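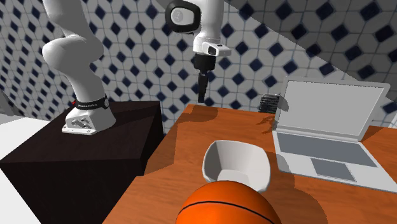
Fig. 1. White on a curve: soft gray shading, computer render.

Week 4 notes - Drawing white things

Hello all. These are the notes I promised, typed up from my scribbles and a bit longer than what I managed to say out loud, because we lost a good chunk of the session to the easel shuffle. Bring them with you next time, along with the egg drawings (yes, even the bad ones, especially the bad ones!).

So, white. Most of us learn early on that white paper is white and pencil is for everything else, and then we sit down in front of a china cup and get stuck. You draw the outline, you look at the middle, and you think, well, it's white, I'll leave it. And you end up with a flat cup. I did this for years. My first teacher, Zamfira Oprea, used to walk past my board, sigh, and put her thumb over the part of the cup I'd left blank. Then she'd ask me what was darker, the cup or the wall behind it. It was nearly always the cup.

Local color and value

Local color is what you'd call the thing if I asked you on the phone. White cup, red apple. Value is how light or dark a patch looks from where you're sitting, in this light, right now. A white cup can have a value darker than a black shoe if the shoe is in sun and the cup isn't. Try it at home with a lamp. I still find it a bit spooky.

We're using the scale from 0 (bare paper) to 100 (as black as your pencil goes). On my demo egg the shadow side came out at 40, and several of you had it at ten or less. When Ebise took hers down to 38 she said it looked filthy - and then she put in the background and it looked like an egg again. Don't judge a gray until its neighbors are in.

Soft edges, hard edges

On a round form the light fades off slowly. On a box it changes all at once, at the corner. That's most of what your eye uses to tell the two apart, so keep the turn on a curve gentle and let the corner on a box be crisp. Please don't smudge with your finger! Use the side of the lead and go over it in thin layers.

Cast shadows start sharp near the object and get fuzzier as they travel. Normunds asked whether they should always be darker than the shadow side of the object. Often, yes, but white things throw light back at themselves, and a pale tabletop will light up the underside of a bowl quite a lot. Look first and then decide.

For next time

Set up one white object on something dark, with one lamp off to the side. Turn the ceiling light off. Squint until the small stuff goes away and draw only three values: light, middle, dark. Give it 40 minutes and stop, even if it's going well. Then do a second one with the same object on a white cloth.

Jamie has the spare Rozīte pads if you've run out, and a 2B is plenty, no need to buy a whole tin. The reading is pages 70 and 71 in the packet, the bit on reflected light. Skip the exercise at the bottom, we'll do it together.

Unfinished drawings are due 2nd May. Finished ones too, I suppose.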